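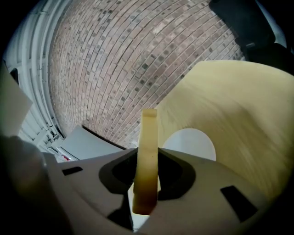 Attachment 1: the brick wall, white pipes on the left.

Print this ticket | E-mail this ticket

Ticket 210
Subject: Table in brick room rocks, plate wanders, bread suffers
Opened by: Shiela Belmonte
Assigned to: Wilfredo Marquez
Site: Viltoria, ground floor
Priority: Low (raised to Medium by reporter, returned to Low by assignee, left there)

Original report

The light wood table in the brick room rocks. Lean on the near edge and it dips, let go and it comes back up with a small knock. This would be bearable if we used the table for leaning, but we use it for plates, and a plate that starts in the middle ends up somewhere else by the end of lunch.

I have had bread on the floor twice this week. I am not filing a claim for the bread. I would like the table to hold still.

Things I have tried: a folded napkin under the base (better for an afternoon), a different folded napkin (same), asking people not to lean (worse).

-- Shiela

9:40 a.m. -- Wilfredo Marquez
Took the ticket. Went down with a level and a flashlight. The level says the tabletop is fine, then I put a hand on it and the level changes its mind. So it's loose, it's the floor, or both. It is always both.

Questions for the reporter:
- Does it rock the same way from every side?
- Has it been moved lately?
- Is there still a napkin under it? I found two.

9:55 a.m. -- Shiela Belmonte
Worst from the side facing the wall with the bricks. Best from the side where the chair usually is, though the chair rolls, so you get your movement one way or another.

It was moved in January, when the floor was cleaned. Before that I don't remember it rocking, but before that I also had a desk and wasn't eating at it.

Please take both napkins. They're mine and I don't want them back.

10:15 a.m. -- Wilfredo Marquez
Steps so far.

Step 1. Removed napkins. Table rocks slightly more, as expected, but now it rocks in a consistent direction and we can learn something.

Step 2. Turned the whole table a quarter turn on the same spot. If the fault is in the table, the rock turns with it. If the fault is in the floor, the rock stays put. Result: the rock turned with it, and a second, smaller rock stayed put. Noted.

Step 3. Plate test. Used the round white plate from the shelf, since that's what people eat off. Put it in the middle, something folded on top for weight, and pressed down on that with a bit of force, then let up. Did this from the near side. Watched whether the plate crept.

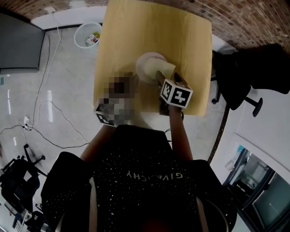 Step 4. Same plate, same place, no pressing, just walking past at a normal speed. No creep that I could see. Ronaldo walked past at what he called a normal speed and I would call a delivery. Slight creep.

Step 5. Tipped the table on its side to see underneath. Four bolts hold the top to the column. Three were tight. The fourth turned by hand, and I had the impression it had been waiting for someone to ask.

11:05 a.m. -- Ronaldo Dagdag
For the record, that is how I walk.

Also, I have used that table more than anybody and never lost a slice off it. Technique matters. You hold the bread over the plate and put it down flat. You do not toss it from the direction of the chair. I'm naming no one.

11:10 a.m. -- Shiela Belmonte
It was put down, not tossed. The plate left.

11:30 a.m. -- Wilfredo Marquez
Let's keep the comments to the table.

Tightened the fourth bolt. Put the table back. It still rocks, though less, and in the floor's direction this time. So we've fixed the table's share and the floor wants its turn.

The floor is bare concrete and has a low spot. It isn't much, but a pedestal base that spreads out wide will find whatever there is to find. The sensible thing is to move the table off the low spot, toward the wall. That brings up the wastebasket, the outlet, and the white cable that runs from the outlet down and across the floor, which I would like a table base not to stand on.

11:45 a.m. -- Duygu Kocabaş
Joining because somebody said cable. Please don't put the table on it. Please also don't put the wastebasket on it, which is where the basket goes every time somebody moves the table.

You can come toward the wall a bit as long as the base stays clear. If you need to shift the basket, shift it along the wall and leave the cable alone. It looks untidy but I know where it goes.

12:20 p.m. -- Wilfredo Marquez
Moved the table a short way and tried again over lunch, with real bread this time, since the folded item from the morning is a better weight than it is a lunch. Plain sliced bread, one slice at a time, lifted and lowered onto the plate from a little way up. 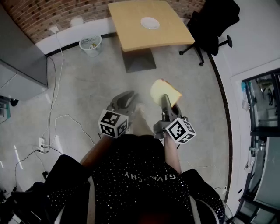 It went all right for the first few slices. The table gave a small tick each time someone leaned in and otherwise behaved. Then Jae-in sat down in the black chair, rolled up, rested both elbows, and the tick became the knock again. I asked Jae-in to do it a second time to be sure. Jae-in did it several more times, with interest.

So elbows are the trouble now. One person standing is fine. One person sitting with elbows is not.

12:35 p.m. -- Jae-in Yeom
Confirming the elbows. I can reproduce it at will.

Would like to ask whether the plate could have something under it? At my last place we had a rubber mat and you could practically wrestle on it.

12:50 p.m. -- Wilfredo Marquez
A mat treats the plate. The ticket is for the table. But I'm not proud, and if the table can't be cured the plate can at least be made comfortable.

Ordered from Hulter: one set of stick-on felt shims, assorted thickness, and one levelling foot kit that may or may not fit this base. Their page lists the kit as good for "almost any" pedestal. I look forward to meeting the exception.

2:10 p.m. -- Wilfredo Marquez
Shims came over from the Calel building, where they had a set in a drawer, so the Hulter ones are now spares.

Step 6. One shim under the part of the base that sits over the dip. Knock gone. Tick still there.

Step 7. Two shims. Tick gone, but the table now leans very slightly toward the bricks. A pencil rolls. A plate does not.

Step 8. Back to one shim, thicker. No knock, no tick, pencil stays. Jae-in applied elbows. Nothing.

Step 9. Repeated the morning's plate test so we could compare like with like: folded piece back on the plate, pressed on one side where it overhangs, let up, pressed again. The piece shifts around on the plate a little, being what it is. I am only interested in whether the plate shifts on the table. I kept at it until I got bored, and I don't bore easily at this sort of thing. The plate stayed.

2:25 p.m. -- Duygu Kocabaş
Cable clear, basket clear. Thank you. Somebody should empty the basket while they're being congratulated.

2:30 p.m. -- Ronaldo Dagdag
Walked past. Nothing moved. I maintain I was never the problem.

2:40 p.m. -- Shiela Belmonte
Tested with a sandwich, which is the load the table is intended for. It held. I leaned on the near edge on purpose and there was no dip, and I'll admit I missed the knock for a second.

One leftover complaint: the table is now closer to the wall, so if you sit on the far side you get a very full view of brick. I don't mind brick. There is just 100 percent of it. Happy for you to close this without dealing with that.
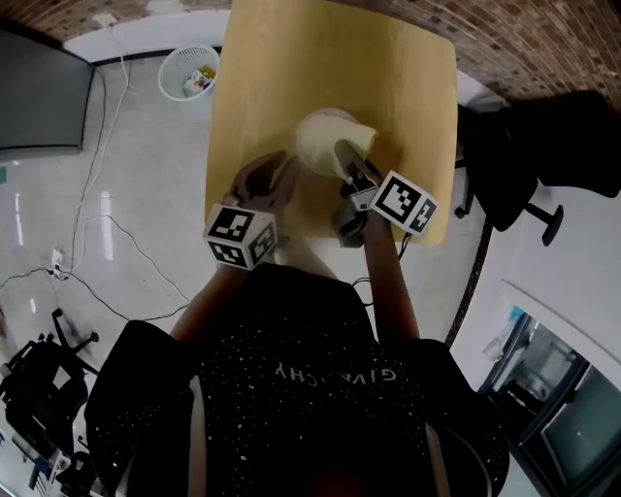
RESOLUTION

Cause: one loose bolt under the top, plus a low spot in the concrete under the old position.

Fix: bolt tightened, table moved a short way toward the wall, one thick felt shim under the base.

Not fixed: the floor. I've put in a separate request, and it has gone into the Lie queue with the other floors.

Follow-up: felt packs down. If the knock comes back, do not add a napkin. Reply to this ticket and I'll bring another shim. The Hulter set is on the shelf by the plates, and whoever opens it for a chair leg should at least write that down here.

If the floor gets mopped and the table has to move, it goes back to the pencil marks on the concrete. They're faint. Mop around them if you can bring yourself to.

Status: Closed, pending elbows.

-- W. Marquez

4:05 p.m. -- Jae-in Yeom
Reopened by accident. Was looking for the mat request.

4:06 p.m. -- Wilfredo Marquez
Closed. The mat is its own ticket.

Contact Building Support | Copyright Viltoria | Back to top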